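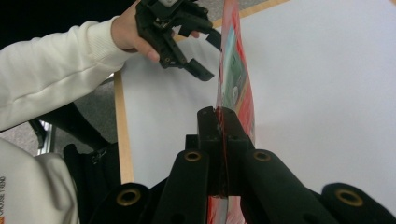
Running a Visitor Demonstration with Hand-Held Grippers

This page sets out the procedure used at the Utlow site for open days and scheduled visits. It is written for staff who will lead a table. A session lasts 40 minutes and takes up to 10 visitors, who are divided between the tables on arrival. Questions about the procedure should be sent to Kaiwen Fu, who coordinates the visit program.

Before Visitors Arrive

1. Clear the tabletop of everything except the grippers and the practice sheets. Bags and coats go on the floor or on a chair, away from the edge where people will stand.

2. Check each gripper by hand. Open and close the fingers several times. They should move freely and meet evenly along the pads.

3. Look at the contact face of each pad. Brush off dust with a dry cloth. Do not use cleaning fluid, as it leaves a film and paper will slide.

4. Set out the printed paper sheets. Creased sheets may be kept for practice, but please use a flat one for the first demonstration.

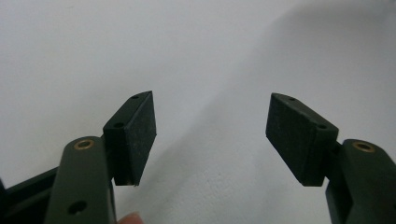 Gripper fingers open, with the pads facing each other.

Leading the Demonstration

5. Begin with the gripper open and empty. Let visitors see the two pads before anything is placed between them. Explain that the person holding the tool does the work by hand, and that the recorded motion is later used to teach a robot arm the same task.

6. Hold a sheet upright and close the fingers on its lower part. Use only enough pressure to keep the sheet from slipping. A sheet held too tightly will buckle – visitors notice this quickly, and it is a good point at which to talk about grip force.

7. Pass the sheet from one gripper to the other. The second gripper should approach with its fingers open and should close before the first one lets go. Perform this slowly the first time and at normal speed the second time.

8. Invite visitors to try. Allow 4 minutes per pair, with one gripper each. Stand to the side of the table so that you can reach either tool without leaning across anyone.

Common Difficulties

The sheet turns between the fingers. The visitor is holding it too near a corner. Ask them to open the gripper and take hold closer to the middle of the edge.

The two grippers touch during the handover. Have one visitor keep still while the other moves. Most pairs manage the exchange once they stop moving at the same time.

A pad feels loose. Take the gripper out of use and place it in the Flitar tray for inspection. Do not tighten it during a session.

Closing the Session

Collect the grippers before taking general questions. Visitors from partner groups, including Ikach and Conceição, may ask for the recordings made at their table. These requests are noted on the sign-in sheet and answered after the visit – table leaders should not copy files themselves.

Return the grippers to their case with the fingers open.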